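**Priroseck opens remote teaching program for household robot tasks**

2025-05-29

Priroseck has begun the second stage of its remote teaching program, in which operators guide a simulated robot arm through common household tasks and the recorded movements are used to train a control system. The stage covers the opening and closing of cabinet fronts and drawers. The company expects to complete it in June.

Under the program, each operator works at a desk with a hand controller and a screen. The operator moves the arm, turns the wrist and opens or closes the gripper, and the software stores every motion together with the view from the arm. A finished run is called a demonstration. The plan for the second stage calls for 2,000 demonstrations, of which 1,334 had been accepted when this notice was prepared.

Demonstrations are carried out in Sutherland, a simulated kitchen and storage room developed by the company for this purpose. Surface finishes and lighting can be changed between runs, so that the control system does not come to depend on one particular room. Operators are asked to approach each panel slowly, with the fingers open, and to pause before making contact. Runs that include a collision are kept in a separate set and are not used for training at this stage.

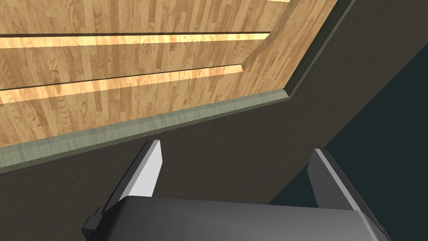

Dindari, the training center whose operators take part in the work, told the company that the pause before contact had been the hardest habit to teach. New operators tend to rush the last few inches, it said, and a hurried approach is difficult to correct later, even when the task itself ends well. The center has asked for a longer practice period before any runs are recorded, and Priroseck has agreed to the request for all operators who join from June onward.

Each new operator will now complete 110 practice runs before recording begins. Practice runs will be reviewed by an experienced operator, who may ask for part of the task to be repeated. The review form has also been shortened — it now fits on a single page — and is available from the program office in Skororau.

The first stage of the program, which dealt with picking up and setting down small objects, was taught by hand. Staff held a physical arm and led it through the motion. That method remains in use for short tasks, where a person can feel the resistance of the joints and adjust at once. For longer tasks the company has found remote control less tiring for the operator and easier to schedule, as several people can record at the same time.

A set of 154 demonstrations from the second stage has been put aside for testing and will not be used in training. Results from the test set will be published by the program office after the stage has closed. Organizations that wish to nominate operators for the next stage may apply in writing to the Skororau office.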